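Home | Browse topics | Cooking & Kitchen | Ask | Log in

Eggs sticking to rectangular omelet pan after a few months

Posted in Cooking & Kitchen by pluvmont_renter
Friday, 7:40 pm
728 views | 3 replies | 12 shares

I bought a small nonstick rectangular pan in January for making rolled omelets. For the first couple of months it was fine. Now the first layer sticks toward the back corners and tears when I try to roll it. The second and third layers stick less, but by then the roll is already a mess.

I wash it by hand with a soft sponge and regular dish soap. I do not use metal tools in it. I oil it with a folded paper towel before each layer. My recipe is three eggs, a spoon of broth, a little sugar and a pinch of salt.

The one thing that changed is that I moved into a studio in Pluvmont with no gas, so I cook on a single portable burner on the table. At the old place I used the smallest gas burner. Could that be the cause, or is the coating just worn out? I would like to know before I spend money on another pan.

3 replies, sorted by oldest

mirnus_cook

Check the coating first. Wash the pan, dry it, and hold it under a bright light at an angle. If you see dull gray patches or scratches where the eggs stick, the coating is going and no technique will bring it back. If it looks even all over, it could be old oil. Thin layers of oil that get heated over and over turn into a sticky film that dish soap does not take off. It feels slightly tacky when you run a finger across it.

To remove the film, put in enough water to cover the bottom, add a spoonful of baking soda, and simmer it for ten minutes. Let it cool in the pan, then wipe with a soft sponge. You may have to do it twice. Do not use steel wool or scouring powder.
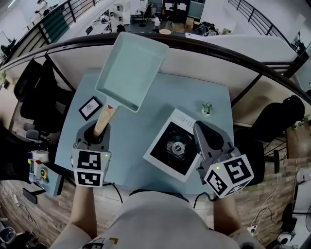 After that, look at your heat. A portable burner puts out heat in a ring, and a rectangular pan does not match the ring. The middle gets hot fast and the ends lag behind. Egg poured onto a part that is too cool will bond to it before it sets. Preheat on medium-low for a full two minutes, and slide the pan forward and back every 30 seconds or so while it warms up. Test the corners with a drop of egg on the end of a chopstick. It should sizzle softly right away. If it just sits there, wait.

Also, sugar makes sticking worse. Try one batch without it and see if there is a difference.

fonixfan

mine did this too, I threw it out. they don't last

tuesdaylunchbox

Agree with most of the first reply. I would add a few things about the eggs.

Strain the mixture. Thick bits of white grab the pan and tear the layer. I use a tea strainer, and it takes less than a minute.

Use a neutral oil and put more of it in the corners than you think you need. Do not use cooking spray. It leaves the same kind of film described above, only quicker, and it is very hard to get off.

Start rolling while the top is still a little wet. If you wait for it to be dry on top, the bottom is overcooked and it cracks, which can look like sticking when it is a different problem.

If the coating is worn, there is a kitchen supply store in Pluvmont called El Ouafi that had small rectangular pans the last time I went. Ask whether the one you pick works on your type of burner. Some of the light ones are aluminum with nothing magnetic in the base, and an induction burner will not heat those at all.

pluvmont_renter (original poster)

Thanks. I did the baking soda simmer twice and the water came out yellow, so there was definitely a film. No scratches that I can find. Left out the sugar this morning and preheated longer. The first layer came up in one piece except for one corner. I will strain the eggs next time and keep the pan for now.

219 people found this page helpful
Share | Save | Report
More in Cooking & Kitchen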